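Two-arm setup: left gripper keeps shifting my parts box. Fixes?
Asked by Hyun-seo Na

I have two arms over one table in our shared shop. The left handles small black boxes, the right handles a metal bracket. 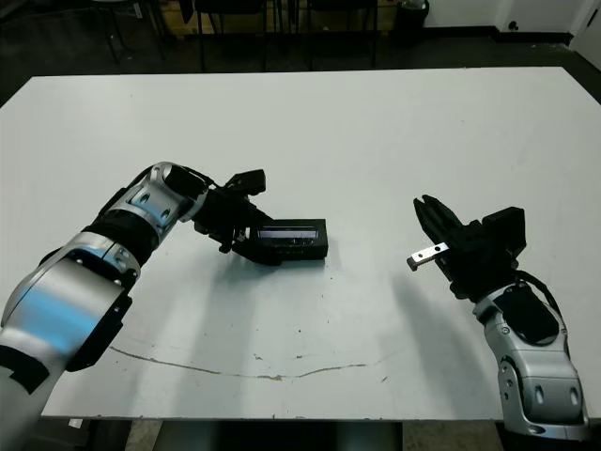
Which gripper fingers hold a smooth box best?
Flat ones with a thin rubber face, replaced when they get shiny.

Mine are bare. I've tried 9 grip force settings – none fixed it. 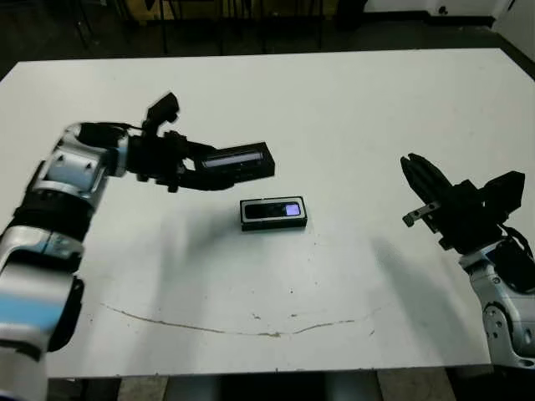 Box up in the left gripper, second device on the table

Answer from Dae-han Hong
Slow the last part of the approach. I cut mine to 13 mm per second and the shifting stopped. 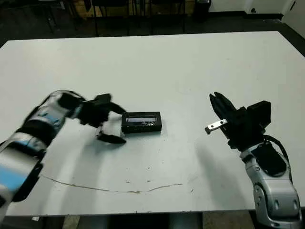

Left gripper open beside the box, bracket in the right

Answer from Sang-wook Pyo
Check your table height first. Ours sagged three millimeters at the middle and every pick was off.

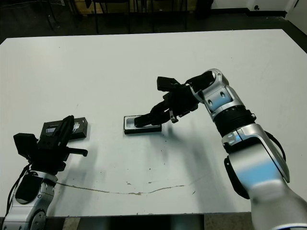 After that, redo the zero on both arms, then the rubber. Or just tape the box down, works for me.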